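Robot Teaching Lab, Unit 6: Teleoperated Demonstrations
Handout for lab groups
Instructor: Annick Dufour. Lab questions: Hélène Beaudoin.

6.1 What this unit covers

In Unit 5 you taught a single arm by hand guiding: you took hold of the wrist, moved it through the waypoints and saved them. Hand guiding works well for one arm and a fixed path. It works poorly for two arms, since one person can't easily move both and still keep out of the way of the sensors. It also puts your own hands in the recorded video.

In this unit the operator sits at the Gridbridge station and drives both arms and both hands remotely. What the robot's head camera sees and what its joints do are recorded together. Each run from start to stop is called an episode. The policy you train in Unit 7 will learn from these episodes and from nothing else, so read section 6.4 before you record anything.

6.2 The task

Our task for July is moving molded black trays between a bin and a yellow work surface. The trays are long, narrower at one end, and have a raised tab on one side. They are a fair test of teaching because the grasp matters. A tray picked up by the tab tends to swing, while a tray held by the side wall stays put.
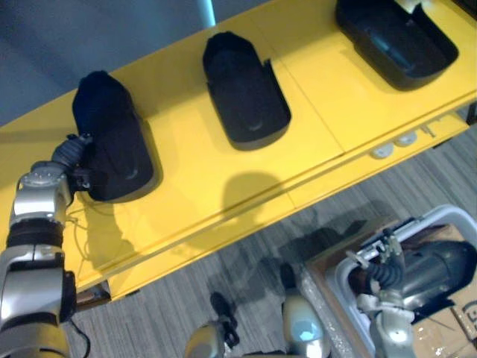
Figure 6.1. Left gripper against the side of a black form on the table; right arm at the bin.

The two arms don't have to take turns. Beginners usually park one arm while moving the other, and that is fine for your first few episodes. Later on, start bringing the idle arm to where it will be needed next. Keep it well clear of the head camera's line of sight while you do this.

6.3 Operator controls

The left and right hand controllers map to the left and right arms. Squeeze the grip to engage an arm and release it to freeze that arm in place. Finger closing is on the trigger. Motion scaling is set on the Gridbridge panel: use the low setting near the shelf and the normal setting for travel.

Before engaging, match the pose of your hand to the pose of the robot's hand on the screen. If you engage with your wrist turned the wrong way, the software will hold the difference as an offset, and you will run out of wrist travel halfway through the lift.

Approach with the hand open and come down slowly over the last stretch. The head camera looks down from above, so depth is hard to judge.

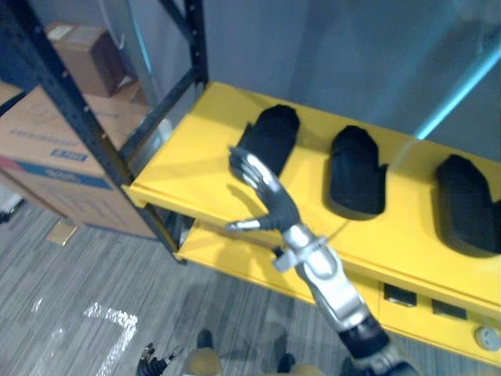

Shadows help with this. As the hand gets lower, its shadow on the surface moves in toward it, and most operators learn to watch the shadow more than the fingers. If you lose track of the height, freeze the arm and look at the side view before you go on.

6.4 What makes a usable episode

Keep the following in mind while recording.

1. Start from the home pose and end in the home pose. Episodes that begin partway through a reach get thrown out by the Rendus converter.

2. Vary the starting layout. Turn a tray a little, shift the bin, change which tray goes first. A policy trained on one layout will only work on that layout.

3. Don't hide small corrections. If a grasp is off, back away, line up again and continue. These recoveries are useful data. A drop to the floor isn't, and the episode should be marked failed.

4. Avoid long pauses. Thinking time gets recorded as "stay still," and the policy will learn to stay still.

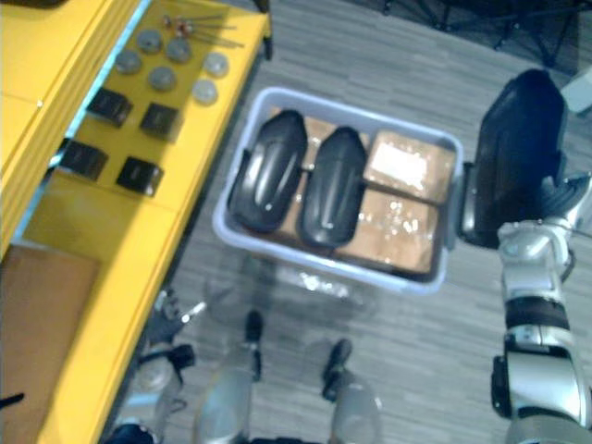 Figure 6.2. A tray held upright in the right gripper beside the bin.

5. Leave parts that don't belong to the task where they are. Later units use the discs and the square blocks, and we want them in view so the policy gets used to other objects on the table.

6. Pick one way to hold the tray and use it throughout your set. Groups that mix side grasps and end grasps without labeling them – this happened a lot last term – get policies that hesitate between the two.

7. Pause at the top of the lift just long enough to check that the tray is steady, then carry on.
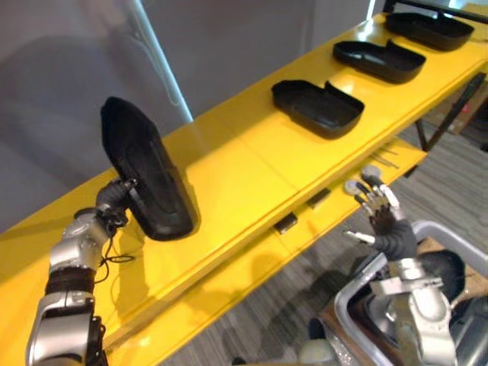
6.5 Recording quota and files

Each group records 34 episodes. Of the last 42 we collected with the Jekorness control software, 2 had to be dropped for missing wrist data, so check the joint plot after each run and record again if a trace is flat.

Save episodes to your group folder on Penrose. Name each file with the group letter and the episode number, and fill in the log sheet as you go: operator, tray order, success or failure, and a few words on anything odd.

6.6 To hand in

The log sheet, the list of accepted episodes, and one page comparing this method with hand guiding. Say which parts of the tray task you would still teach by hand guiding and why. Cover both arms in your answer. Work in pairs and switch operators at the halfway point, so that both people's driving is in the set.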